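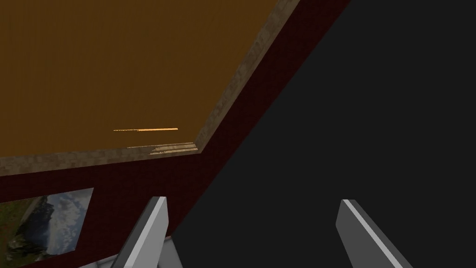

Can a home-robot simulator be worth paying for if you don't own a robot?
Mine has been, for over 400 hours now, and I still don't have anything with wheels or arms in my apartment.

Print this page | E-mail this review

I bought the Skenunach household simulator back in October, the hobby license, which runs $229 for a year. The next step up is $520 and adds cloud runs, and I couldn't think what I'd do with those. It's made by Prekbridge and comes as one big download. I left it going overnight and it was ready when I made my coffee.

What you get is a bunch of furnished rooms, a few robots to put in them, and a task editor. The rooms are what sold me! So many of these programs give you gray boxes and tell you to use your imagination. These have framed landscapes on the walls, stone-look trim, dark red walls that somebody picked on purpose (or lost a bet over, my taste is pretty beige). I spent my whole first evening just driving around looking at stuff.

Then I tried to do some work. My pet project is getting a two-armed robot to deal with doors and cupboards, and that's a good test of any simulator, as big flat panels and long arms don't mix. Camera placement is where I lost the most time. The wrist views are fine up close, but tilt the arm back a bit and you're staring at ceiling. I ended up keeping a body view open next to them the whole time. 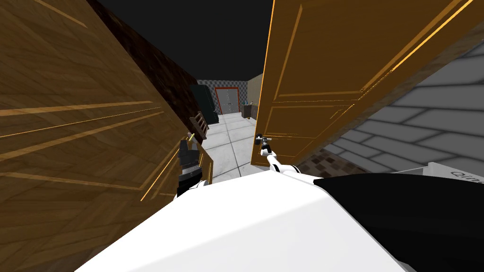 The two-armed robot between the big wooden panels, with the tiled room beyond.

Contact handling is good, better than the Clerkbridge package I used before, where grippers liked to sink into things. I did see a few thin bright lines where pieces of a room meet - light sneaking through, I guess - and they bugged me more than they should. Support says a patch is coming. They wrote back the same afternoon, so points for that.

The manual is the weak spot. It's 100 pages and the part on the task editor is maybe four of them. I learned most of what I know from the Van der Linden forum, which is friendly and very patient with people like me who mix up their joint numbers. Also, my fans get loud with both arms running, so close your other programs first.

Would I renew? Yep, at the hobby price. If you only want to train one small arm on a tabletop, get something cheaper. If you want whole rooms to mess around in, this one's a lot of fun.

Shares: 14 | Comments: 6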